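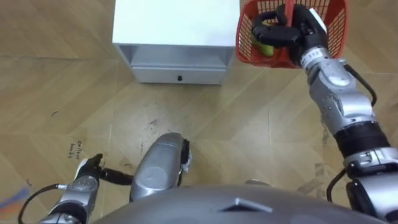

How far along is the two-armed build, and will it be ready for home trials this spring?

The arms and grippers are working and the torso is closed up. Home trials look possible in late spring if the new elbow bearings arrive on time.

Projects News Workshop Hours Contact

Projects > Home Robotics > Irkik > Progress Reports

3 min read

Irkik progress report to the Lytvynenko Fund
Flanolura Shared Workshop, 15 January 2026

Work since the last report

The November report ended with the right arm on the bench. It is now mounted and running from the same controller as the left. The torso casing went on last, after we moved the power board to make room for the neck wiring. Both arms can be driven together from the operator station, and the head camera feed is steady enough to work from.

Most floor sessions use the practice area beside the drill press. We keep a small white cabinet with one drawer there, along with a red plastic basket with a handle. The right gripper can lift the basket by its handle and hold it clear of the floor with a light item inside. The left arm usually waits low and forward during a lift. Setting the basket down is less reliable -- the wrist tends to tip it in the last inch or so.

Drawer work is behind schedule. The knob is small and black, and the operator has trouble judging depth on it from the head view. We plan to try a lamp at a lower angle before changing any hardware.

Problems

Cable routing is the main one. The black cables still loop outward from the arms, and one of them snagged twice in December during wide reaches. Printed clips from Brallard held for a few days and then cracked at the screw hole. We have redrawn the clip with a thicker base and will print it in nylon.

The left elbow has some play under load. It does not stop us from working, but it makes fine placement slow.

Spending

The grant for this stage was $2,000. We spent $890 on joints and collars for the right arm and $547 on the power board, wiring and connectors. The rest is set aside for elbow bearings, nylon filament and a spare camera cable. No extra money is requested for this stage.

Next stage

We will replace the left elbow bearings first, then fit the new clips on both arms. After that we want 5 full operator sessions on the basket and the drawer, with logs kept for each one -- the same log sheet as before, plus a line for cable snags. The next report will include those logs and a parts list for the home trial.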